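Inside Sample Receiving at Limholm: A Conversation with the Department's Manager
Client Resources / Interviews

Every result issued by Limholm begins at a counter on the ground floor, where a sample is accepted, questioned or turned away. The manager of Sample Receiving has directed that counter since the laboratory added food testing to its water and soil work. For this interview she was asked to describe what happens between delivery and analysis, and what clients can do to keep their projects on schedule.

She began with the chain-of-custody form, which she regards as the most important document a client will complete.

"People think of it as a shipping slip," she said. "It is a legal record. It tells us who collected the sample, when, what was done to it and who had it in their possession at every point until we signed. If there is a gap on that form, there is a gap in the data, and we have to report it that way."

The department reviews each form before the cooler or carton is moved from the counter. The collection time is compared with the holding time for every analysis requested. The sample identifications on the form are read aloud by one technician and checked against the containers by another. Any difference is written down as it stands. Technicians do not correct a client's entry, even when the intended wording seems plain.

"We had a form with the same well number written on two lines," she recalled. "It was fairly clear that the second should have been the next well over. We still called. The client made the correction in writing and we attached it. That took part of an afternoon, and I would do it the same way again."

Temperature is taken next. Coolers that arrive with melted ice are received, but the reading is recorded and the Project Manager is informed before any work starts. The department's own rule allows 30 minutes from the moment a cooler is opened to the moment its contents are in the walk-in refrigerator. On heavy mornings, she said, a second station is opened so that the rule can be kept.

Those mornings are easy to predict. Limholm's couriers return from the Emau route shortly after 9:00 a.m. and from the Ondadar route before noon, and many municipal clients bring in their own bottles between the two. The laboratory can receive 80 coolers in a morning with both stations staffed. In October, when several dischargers complete their seasonal monitoring, it comes close to doing so.

"The clients who call ahead are the ones we can help most," she said. "If I know that a set of samples has a short holding time, I can have an analyst waiting at the counter. If I find out when I open the lid, I am already behind."

Asked which problems appear most often, she mentioned bottles first. Sample containers are prepared by the laboratory with the correct preservative and are labeled for the analysis they are meant for. Clients sometimes rinse them in the field, which removes the preservative, or fill a bottle past the shoulder so that the preservative is diluted. Sometimes a bottle left over from an earlier project is used after its date. None of these errors can be repaired once the sample has been collected.

"A new sampler will rinse the bottle out of good habit," she said. "In other kinds of work that is exactly what you should do. We put a notice on the bag now, in large type, and it has helped."

The notice is one of several changes made after a review of rejected samples. The kit list was shortened and moved to the inside of the cooler lid. Blank forms are now printed with the client's project name and reporting requirements already in place, which has reduced the number of calls made about missing entries. Return labels are included with every kit shipped outside the courier area. She would still like to change the form itself, where the box for special instructions is too small, but the current version is shared with the data department and any revision must be agreed to by both.

The conversation then turned to packaged foods, a newer part of the department's work. Limholm began accepting retail foods at the request of El Khatib, an importer that needed one laboratory for both its process water and its finished goods. The contract called for changes at the counter, including a separate bench, a dry storage room and a different set of receiving instructions.

"With water, we supply the container, so we know everything about it," she said. "With food, the container belongs to the product. We have to take it as it comes and leave it intact until the analyst is ready. My staff had to learn a different kind of caution."
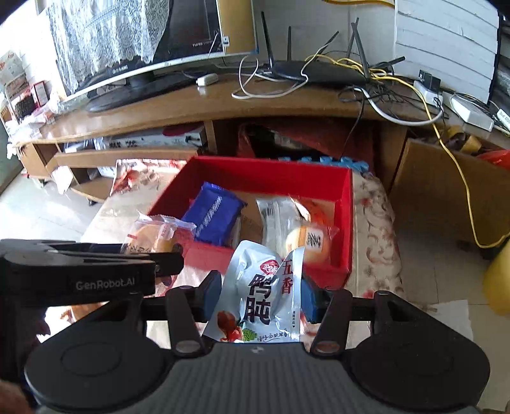
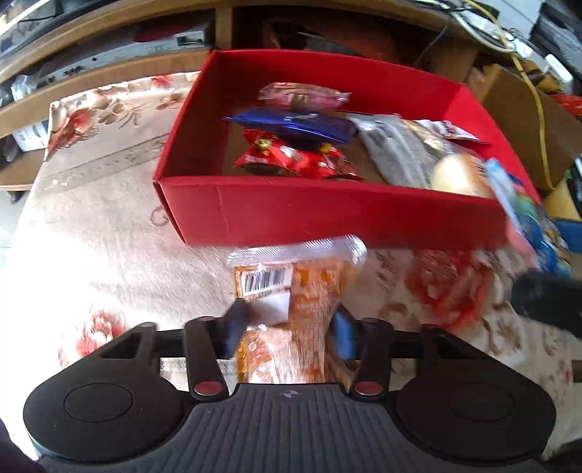 Food samples are received in their original, unopened packaging whenever the client can provide it, and the package is treated as part of the record. The technician copies the product name as printed, in whatever language it appears, along with the lot code and any date. An English name supplied by the client is entered in a separate field. On a pouch such as the silver one in the first picture, the name would be recorded in its Chinese characters, 鸭肫, with the red 五香 entered on the same line. "We don't translate at the counter," she said. "If the client calls it spiced duck gizzard, that goes in the client's field. What is on the package goes in ours." The type of packaging is recorded as well. Contents seen through clear plastic, like the orange-brown food in the second picture, can be given a short note on appearance before opening, while an opaque pouch is noted only for its outer condition until it reaches the analyst.

Damage is judged by a written standard. Creases in a pouch are acceptable. A puncture, an open seam or swelling is not, and the unit is set aside and photographed while the Project Manager contacts the client. The laboratory will analyze a damaged unit on written instruction, but the final report will carry a qualifier that describes what was found at receipt.

The quantity of sample is another frequent subject of discussion. Many single-serve items are too small for a full set of analyses. Where the requested tests call for 100 grams and one package holds less, several packages from the same lot must be combined, and the department needs to know in advance that the client accepts this. If the lot codes differ, the units are not combined without written approval.

"That is the call we make most often on the food side," she said. "Someone has sent us a very nice assortment, one of each, and asked for everything on the list. I have to explain that there isn't enough in the bag. It is a much easier conversation before the box is shipped."

She advises food clients to send at least 3 units of every lot. One is used for analysis, one is held in case a result must be confirmed, and the third is retained unopened until the report has been accepted. Shelf-stable products may be shipped at room temperature in a sturdy carton with enough filler to keep the contents from shifting. Refrigerated and frozen products follow the same temperature procedure as water samples. Clients are asked to leave store stickers in place, and to write nothing on the package itself. Identification labels should go on an outer bag.

The two parts of the department share one tracking system. Each container or package receives its own number at login, and the number follows it through preparation, analysis, storage and disposal. The Project Manager reviews the login the same day and sends the client an acknowledgment listing every sample and every test. The manager was firm on the value of that message.

"Please read it," she said. "It is short. If we have logged metals and you wanted nutrients, that is the moment to tell us. Nothing has been opened or used up yet. I understand that people are busy, and I know that a good number of those messages are never looked at until the report arrives."

Training for the counter takes longer than most new employees expect. A technician works beside an experienced colleague through a full cycle of project types before signing for samples alone, and food receiving is taught as a separate qualification. Two of the current technicians hold both. The manager also sends her staff out with the couriers for a day — the Emau route is preferred for its variety of stops — so that they see the conditions under which samples are collected and packed.

"You come back with more patience," she said. "You have watched somebody fill out our form on the hood of a truck in the wind. Then you look at the handwriting differently."

Asked what she would change if given a free hand, she named the counter. The present one was built for coolers, and food cartons are often deeper than the opening behind it. A wider pass-through has been requested for the coming budget. She would also like a second scale on the food bench and a telephone that can be heard over the compressor in the walk-in.

Sample Receiving is open to clients from 7:30 a.m. to 5:00 p.m. Deliveries outside those hours, including evening drop-offs from the Ondadar area, may be arranged through the client's Project Manager. Sample kits, blank chain-of-custody forms and the receiving instructions for packaged foods are available from Client Services on request.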